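# Learning the Kitchen by Hand 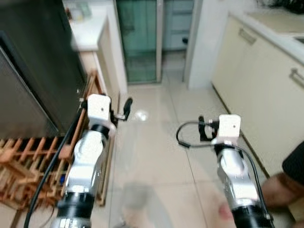
Duyên Kiều spends most of her working day teaching a robot to do chores it will later be asked to do alone. She runs the home tasks group at Skasier, and her method is remote control: an operator moves a pair of handles, and the robot's two arms copy the movement. The practice kitchen is narrow, with a tall dark gray refrigerator on one side and a row of cream-colored cabinets on the other. The metal bar handles on the cabinet doors suit a two-finger grip, and new operators start there. The glossy floor tiles are harder on them. They throw light back at the head camera, and an operator watching a screen can misjudge how low the arms are.

One task, shown once from start to finish, is called a run. Kiều asks for 50 good runs before a task goes to training, and 900 have been saved since June. A run is thrown out if the operator stops to think for more than 5 seconds.

"The robot copies the waiting too," she says. "We had one that reached for a door and then hung there, just like the person who taught it."

Nemura, the software the group uses, plays each run back at half speed. Kiều marks the moment the fingers close and the moment they let go. Most of the bad runs fail at the second mark, when an operator pulls away too early.

For some jobs the group skips the handles. The motors are set loose and a teacher takes hold of the arms and guides them directly. It is slower, and Kiều says shoulders get sore, but the teacher can feel a drawer stick.

Opening a cabinet took 49 runs to approve, one short of her own rule. She let it through. The next task on her list is loading a dish rack, and the first operators begin training for it next week.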